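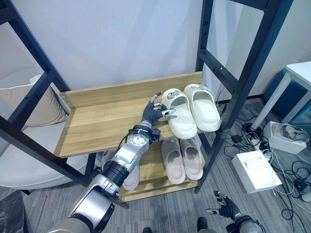

**House Matters / Entryway and Shoes**

Minutes of the residents' house meeting, Bergeron House, 15 January 2022

Taken down by Carter Beaulieu, with thanks to everyone who came in from the cold and stayed to the end, and particular thanks to whoever brought the lemon loaf.

**1. Opening and last meeting's minutes**

We got going a little after ten, once the kettle had been seen to and a few more chairs had been carried through from the dining room. The minutes of the last meeting were read aloud and accepted, with one correction: the hallway was painted by the ground floor residents and not by the Trelten Street decorators, who only lent us the dust sheets. I am sorry for the mistake and have fixed it in the book. Everybody who spoke about the color was kind about it. It is a pale lavender-gray, and several people said it makes the entryway feel calmer to come home to.

**2. The shoe rack**

This took up the better part of the morning, and I will try to do it justice. The rack with the dark metal frame and the light brown wooden shelves has now had a few weeks against the newly painted wall, and people had plenty to say about it, nearly all of it good. The raised back panel along the upper shelf was praised for keeping toes from scuffing the paint. There was a long and friendly side conversation about whether we ought to have bought the taller Brarnent model, which would have given us a third shelf, but most of us felt it would have crowded the coat hooks, and the matter was left there.

The main question was how to use the space we have. The two pairs of house slippers have settled themselves at the right-hand end, the white ones with the bows on the upper shelf and the grayish-beige ones underneath, and it was felt that this was a sensible arrangement and should simply be made official. The following was agreed by a show of hands:

- House slippers live at the right-hand end of both shelves, in pairs, toes to the wall.
- The left and middle of the upper shelf are for visitors' shoes and should be clear by bedtime.
- Residents' everyday shoes go on the lower shelf or back up to your own room, please.
- Boots with snow on them go on the rubber tray by the door and are not to be put on the wood.

A point was raised about heels. The slippers on the top board can end up with a heel sticking out past the front edge, and those of us who come through with shopping bags have been known to catch one with a hip and send it flying. It was agreed that we would all try to give them a gentle push back as we go by. A proposal to put down strips of tape as a guide was talked over at some length and then dropped, with good humor on all sides, as the wood is nice to look at and we would like to keep it so.

The bows were also mentioned. They are not to be used as handles. Pick the slippers up by the sides, and if a bow should come loose, put it in the button jar in the kitchen and let me know, and I will get out my needle and thread.

**3. More slippers for guests**

With family visits coming up in February, we talked about whether two pairs are enough to go around. They plainly are not when the card group is in! It was agreed to buy up to 9 more pairs in mixed sizes, with closed toes and a good thick sole, and in colors that do not show every crumb. The spare pairs will be kept in the Brido basket in the hall closet so that the rack does not fill up. Bring me your suggestions for sizes before the end of the month. I have promised to look around the sales and report back, and I was asked to resist anything with animal ears, which I will do with some regret.

**4. Cleaning the entryway**

The rota was gone through and everyone is happy to carry on as before. The shelves are to be wiped with a cloth that has been well wrung out, and dried afterward. Please remember the lower shelf, which is close to the floor and easy to forget, and take the slippers off before wiping so that no one is tempted to go around them. The small fittings at either end of the back panel should be checked with a screwdriver now and then. The right screwdriver is in the second kitchen drawer, and we would dearly like it to stay there.

**5. Any other business**

The storage locker in the basement, number 1326, still holds the old shoe cabinet. Anyone who would like it for a bedroom or a garage may have it for the asking, otherwise it goes to the thrift shop. A single brown glove has been found behind the radiator and is on the hall windowsill.

Next meeting in February, in the front room as usual. The date will go up on the kitchen board once I have heard from the second floor.

C. Beaulieu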